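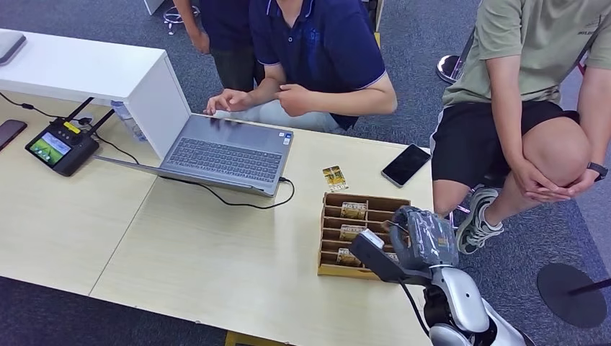
Section 4: Adding and Editing Book Reviews

This section covers entering a review in Narkeo, attaching it to a title record, and sending it to your review page. You should already have created a reader account (Section 2) and imported or typed in at least one title (Section 3).

Last revised Jul 31, 2009

4.1 Before you start

Reviews in Narkeo belong to a title record. You cannot save a review without one. If the book is not in your catalog yet, go back to Section 3.2 and add it, or use Quick Title, described in 4.6.

Have the following on hand:

The book's exact title, including the subtitle if there is one
The author's name as printed on the title page
The series name and the number in the series, if it is part of one
The publisher and the format you read (hardcover, trade paperback, mass market, audio)

Note: Mystery series are often reissued under new titles. Enter the title on the copy you read. The other title goes in the Also Published As field.

4.2 Opening a new review

1. Sign in and click Catalog in the left column.
2. Find the title. You can scroll, or type part of the title or the author's last name in the Find box.
3. Click the title once to open its record.
4. Click New Review. The review form opens below the record.
5. Check that the title at the top of the form is the one you want. Two books with the same title will both show up in Find, and the form does not warn you if you picked the wrong one.

If New Review is gray, someone else on your account has a draft open for the same title. Ask them to save and close it. The button comes back when you reload the page.

4.3 Filling in the form

1. In Headline, type a short line to appear above the review. If you leave this blank, Narkeo uses the book title.
2. In Premise, type your plot summary. This box holds 188 words. The counter under the box turns red when you go over, and the review will not save until you trim it.
3. In Review, type the main text. This box holds up to 4,000 words. Press Enter once for a new line and twice for a new paragraph.
4. Choose a rating. Half points are allowed. To publish without a rating, choose None.
5. Under Copy Source, choose Purchased, Library, Borrowed, or Review Copy. The choice prints in small type at the end of the review.
6. Click Save Draft.

Caution: The form does not save as you type. If your session times out, unsaved text is lost. Sessions time out after 110 minutes without a click, and typing in a box does not count as a click. For long reviews, write in a word processor and paste the text in.

Note: Text pasted from a word processor may bring in curly quotes and long dashes that show up as question marks. Click Clean Text under the box after pasting. Clean Text also removes italics, so mark your italics afterward.

4.4 Hiding spoilers

Anything between spoiler marks is hidden until the reader clicks on it.

1. In the Review box, highlight the words you want to hide.
2. Click Hide. A bracket appears at each end of the highlighted text.
3. Click Preview and make sure the hidden part shows as a gray bar.

Spoiler marks do not work in Headline or Premise. They also do not carry over to the e-mail edition, where the hidden text is left out completely. Read the preview with the bar closed and see that the sentences on each side still make sense.

Do not put one hidden part inside another. Narkeo reads the first closing bracket as the end, and the rest of the text will be visible to everyone.

4.5 Linking books in a series

1. Open the title record and click Series.
2. Choose the series from the list, or click Add Series and type the name.
3. Type the number in the Order box. Use whole numbers for novels. For a short story that falls between two novels, use a decimal, such as 2.5.
4. Click Save.

After at least 2 books in a series have published reviews, a Read in Order box appears on each of their pages. You cannot turn it on earlier. To turn it off for one series, clear the Show Order check box on the Series screen.

Titles imported from Tudia come in with the series name added to the title in parentheses. Delete it from the title after you have filled in the Series screen, or it will print in both places.

4.6 Quick Title

Quick Title makes a bare record from the review form.

1. Click Reviews, then Quick Title.
2. Type the title and author.
3. Click Continue. The review form opens.

Records made this way are marked Incomplete and do not appear in catalog searches until you add a publisher and format.

4.7 Publishing

1. Open the draft and click Preview.
2. Check the headline, the author's name, and the rating.
3. Click Publish.
4. Choose Now, or choose Later and pick a date. Scheduled reviews go up at midnight Eastern time.

To change a published review, open it and click Edit. The old version stays up until you click Publish again. To take a review down, click Withdraw. Withdrawn reviews return to your Drafts list and keep their comments.

Caution: Delete cannot be undone. It removes the review, its comments, and its place in Read in Order. Use Withdraw if you are not sure.

4.8 Problems with reviews

The review is published but does not show on the page.
Check the date setting, then reload. If the title is marked Incomplete, the review is live but can only be reached by its direct address.

The author's name appears twice in the index.
The name was entered two ways, usually with and without a middle initial. See Section 6.3, Merging Authors.

The theme cuts off the headline.
The Hundwood and Kongkaew themes allow one line only. Shorten the headline or choose another theme under Page Settings.

Go on to Section 5, Comments and Reader Mail.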